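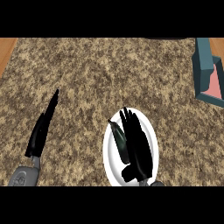

About Grerkavden

Grerkavden reviews robot kits for people who have to pay for them. We cover arms, grippers, simulation packages and the service plans that come stapled to all three. We take no advertising and no referral fees, and we send the hardware back.

We started after buying a two-armed kitchen kit on the strength of its brochure. The brochure said "ready for your counter." It took us 9 weeks to get it ready for anything, and the support line closed at noon. Since then we have read a great many brochures, and our opinion of them has not improved.

What we test

Most of our bench time this year has gone to Prellix, a simulated kitchen sold by subscription to teams that want to practice pick-and-place work before they buy arms. You get a granite counter, a plate, vegetables and two grippers to steer. The sales page calls it "indistinguishable from the real thing." We would like to meet whoever was unable to distinguish it. Rendered stone is easy to make pretty. We care more about whether a grasp that works on a simulated plate still works on one from the cupboard, and so far Prellix has published very little on that.

We have also looked at the Partanen gripper kit (sturdy, overpriced, decent manual) and the Tutau service plan, which promises a repair visit within 2 days and defines "visit" to include a phone call.

How we test

Every product gets 200 attempts at the same task, set up from the instructions in the box and nothing else. If we need to call the maker, the review says so. Our best result to date on a first setup is 62 clean attempts, from a kit advertised as "near perfect." We print the failures too — dropped, crushed, missed, or frozen halfway.

What we don't do

We don't review prototypes, and we don't write about what a product may do after the next update. Send us the update when it ships.

Makers may read a review before it runs and correct errors of fact. Adjectives stay ours.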